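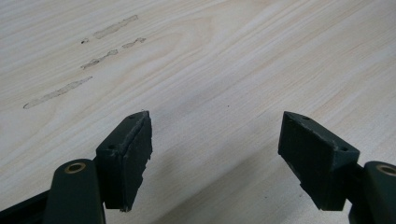 六月的社团通讯又轮到我来写了。上个月写的同学交代过，机器人社这一栏最好别再写成零件清单，读者看不下去。行，那我就聊聊天，想到哪儿写到哪儿，零件还是会提一点的，忍一忍。

先说大事：我们报名 Stalovel 了！就是那个面向中学社团的桌面操作赛，去年我们只去当观众，坐在最后一排啃面包，看别的学校的机械手把晾衣夹一个一个夹到绳子上，看得手心直冒汗。回来的车上大家吵了一路，吵的是明年到底参不参加，结论你们现在知道了。今年的题目叫“收拾桌子”，规则写得挺长，简单讲就是桌上放几样小东西，机械手要把它们拿起来放到该放的地方，每轮限时3分钟，掉地上扣分，碰到桌面拖出声音也扣分（这条我到现在都没弄明白裁判打算怎么听）。

所以从开学到现在，活动室里干得最多的一件事，就是拿着手持夹爪，一遍一遍地夹东西。

没来过我们活动室的同学可能以为做机器人就是坐着写程序。写程序当然有，角落那几台电脑从来没闲过，但更多的时候是站着，手里攥着夹爪，对着桌子，伸过去，合上，提起来，挪开，松手。然后再来一遍。我们是靠人手示范来教它的：人拿着夹爪把动作做一遍，夹爪上的相机从头录到尾，录够了再拿去训练，让机械臂照着学。每样东西我们给自己定的任务是40遍。听着不多对吧？我第一次听的时候也觉得不多，心想一个下午肯定搞定。做到后半段，手腕酸得连水杯都不想举，而且脑子会飘，飘着飘着动作就变形了，夹橡皮夹得像在抓蚊子。变形的那些得删掉重录，于是又回到桌边接着站。

（给打算下学期入社的同学提个醒：穿一双舒服的鞋。真的。）

接下来得说说夹垫。夹爪的两根手指，内侧各有一块贴着防滑层的垫块，东西夹不夹得稳，全指望这层东西。它是会磨损的，磨着磨着边上就起毛，再往后就卷起来一条，像旧胶带那样翘着。前阵子有一组的橡皮老是夹歪，查了半天程序，又把录像翻出来一段一段地看，最后有人把夹爪翻过来瞄了一眼，“哎，这边是不是翘起来了？”全组安静了几秒钟。那天晚上的活动记录里，“检查夹垫”被写在第一行，还画了个框。

换夹垫这事后来演变成了一场小型辩论。一派主张一翘边就换，理由是夹垫的状态一变，录下来的动作前后就对不上了；另一派主张修一修接着用，理由是比赛场上也不可能每轮都给你换新的，机械手总得学会跟旧夹垫相处。我本来是“马上换”派，辩到一半被对面说服了一点点，现在属于骑墙。目前的做法是：录之前先看一眼，翘得不厉害就剪掉翘起的那一小条，厉害了再换。我们用的防滑片是从 Cendevow 买的，按张卖，自己裁。裁的时候请务必先量再剪，上次有人凭感觉下剪子，裁出来一片梯形，现在那片梯形被钉在公告板上，旁边写着“请量”。

说到公告板，顺便夸一下新的登记表。以前谁录了什么、录到第几遍，全靠在群里喊，喊完就被表情包淹没了。现在改成一张纸贴在门边，录完自己写，写清楚录的是什么东西、用的哪只夹爪、夹垫换过没有、桌子擦过没有。最后这一栏是我坚持要加的，一开始还被笑话，说你怎么连擦桌子都要管。

那我就得讲讲擦桌子了，我对这件事有很多话想说。

我们的桌子是好桌子，浅色木纹，看着干净又亮堂，拍出来也舒服。问题是浅色的桌面特别藏不住东西，胶印、灰道子、铅笔灰，统统一清二楚。上学期我们做过一次让人哭笑不得的测试：拿一个早期的模型去夹一颗小螺丝，它伸过去，停住，慢悠悠地往旁边偏了偏，然后非常郑重地在空荡荡的地方合上了手指。再试，还是那儿。大家凑过去看，它去夹的位置上有个黑点，就那么一小粒，比芝麻还小。到底是不是这个黑点把它骗了，我们至今没有定论（也可能是训练数据的问题，写程序的那组坚持这么认为），但从那以后我看桌面上的小黑点就不太顺眼。

后来社里就“桌子要不要擦得一尘不染”又辩了一次，没错，我们社很爱辩。有人说，正式比赛的桌子是什么样谁也不知道，录的时候太干净，到了现场桌上有几道印子，模型没见过，反而要慌。这话有道理。于是我们约定一部分数据在擦干净的桌上录，一部分就在平常的桌上录，有印子就有印子，登记表上写明白就行。我负责监督写明白这一项。有人在“桌子擦过没有”那一栏填了“心里擦过”，请这位同学自觉来找我。

另外，胶印怎么弄掉，群里的建议五花八门，橡皮、温水、护手霜都有人提。橡皮我试了，会掉渣，掉完渣又要扫，扫完又是新的灰，循环往复。温水对付新的还行，老的纹丝不动。护手霜我没敢用，怕桌面变滑，到时候东西还没夹到先溜走了。要是你家里有什么不伤桌面的好办法，请写纸条塞到活动室门缝里，我们试过之后会在下一期公布结果，署不署名随你。

再讲讲分工。目前社里分成3组：录数据的、训练模型的、修东西的。名义上是这样，执行起来大家乱窜，修东西组的经常被抓去录数据，录数据的闲下来就趴在训练组的屏幕后面指指点点。我个人觉得乱窜挺好的。我就是从修东西组窜过来的，之前天天跟销轴和铜套打交道，以为手指转起来顺就万事大吉，自己握着夹爪录了一阵子才发现，顺和好用之间还差着一大截呢。比如手指张到最大的时候，视野里能看到的东西变多了，人会不自觉地把夹爪往下压，压得太低就会蹭到桌子；可抬高一点呢，又总觉得够不着。这种感觉不上手是没法体会的，写在说明书里我估计也没人看。

夹爪我们有2只，平时轮着用，有人录，有人就在旁边检查、拧螺丝、清灰。为了不搞混，修东西组想给它们起名字，提名征集了很久，提上来的不是零食就是游戏角色，最后也没定下来，眼下还是靠登记表上的编号区分。投票箱还在窗台上，想投的赶紧。

训练那边的进展，我尽量说得明白些，说错了请训练组的同学下期来纠正我。我们整理数据用的是 Numgate，从前高一届学长学姐留下来的习惯，界面不算漂亮，但胜在大家都会。录完的片段先导进去，把开头结尾没用的部分切掉，标上是什么东西、成没成，然后才拿去训练。切片段这个活儿出乎意料地受欢迎，有几位同学特别享受，戴着耳机一切就是一下午，谁叫都不应。我切过一次，切到自己录的那些，看着画面里夹爪犹犹豫豫地伸过去又缩回来，恨不得钻到桌子底下。建议每个录数据的人都去切一次自己的，切完动作立刻利索很多，我就是这么改过来的。

现在的水平嘛，橡皮和积木夹得像模像样了，夹回形针还差得远，常常是手指已经合上了，回形针还老老实实躺在原处。笔帽最气人，圆的，一碰就滚，滚起来机械手就在后面追，追得旁边的人直喊加油，明知道它听不见。规则里说物品由组委会当场公布，我们只能尽量多练几样，最近有人提议把钥匙也加进来，还没表决。要表决就又要辩一次，我先去准备点零食。

场地方面也有个好消息。之前我们都是在小活动室里挤着，放学后手工社要用隔壁水槽，来来回回走动，桌子一震一震的。这个月起我们可以在傍晚用 Lundgren 楼一层的大教室了，从下午五点到七点，桌子随便摆，灯光也匀，影子没那么硬。搬过去的第一天大家兴奋得不行，光摆桌子就摆了半个多钟头，有人要靠窗，有人要靠插座，最后当然是插座赢了。用完请把桌子还原，把地上剪下来的碎片捡干净，防滑片的边角料粘在鞋底上很难抠，这一点我有切身体会。

接着是几条通知，我写得紧凑一点，免得你们跳过去。

想来旁观的同学，随时欢迎，傍晚直接推门进来就行，站在桌子两侧都可以，麻烦别把书包放在桌面上，水杯也别放，录到一半多出一只水杯，那一遍就废了。想上手试的也欢迎，跟当天录数据的同学说一声，我们会先教你怎么握，握法学会之前请别急着夹东西，手指合得太猛容易磕到垫块的边角，那上面的划痕已经够多了。

家里有闲置的小物件，用不着的钥匙扣、瓶盖、棋子、不成对的耳塞，都可以捐给我们当练习道具，放进门口的纸箱里。太贵重的请不要放，我们会紧张。食物也请不要放，上次有人好心放了一袋软糖，说是可以练夹软的东西，结果一颗也没等到机械手来夹，你们懂的。

社费的事，已经交的不用管，没交的下次来活动时带来。这笔钱主要花在防滑片和螺丝上，账目贴在公告板的左下角，就在那片梯形的下面。

赛前我们还打算办一次校内的公开演练，完全按 Stalovel 的规则来，计时、扣分、当场抽物品，一样不少，裁判就请来看热闹的同学当。拖动声音算不算违规也交给你们听，听完请告诉我标准是什么，我真的很想知道。具体时间等教室定了会写在门上，比群里的消息靠谱，群里的消息我自己都翻不到。

好了，差不多该去录今天那批了，轮到我夹笔帽。登记表旁边的笔又不见了，谁拿走的请放回来，黑色按动的那支，笔夹有点松。

机器人社通讯组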